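Gumo open day recordings

What it contains
602 episodes of the drawer task, recorded at our open day in March. Visitors chose the start position, so some are difficult – please keep them all in.

Files
episodes/ one folder per attempt
notes.csv remarks of the operators, Nanna Ketilsson and Babar Talpur

Known problems
Folder 8 has no joint data. The clock was wrong until lunch.

The drawer is cardboard, with a small white tab at the front. 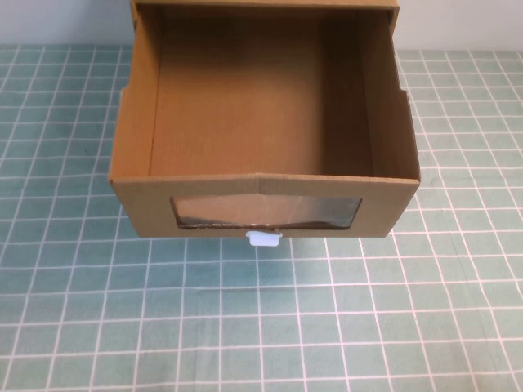

Ayodele Ugwu asked whether visitors may use the recordings at home. Yes, but please write to us first.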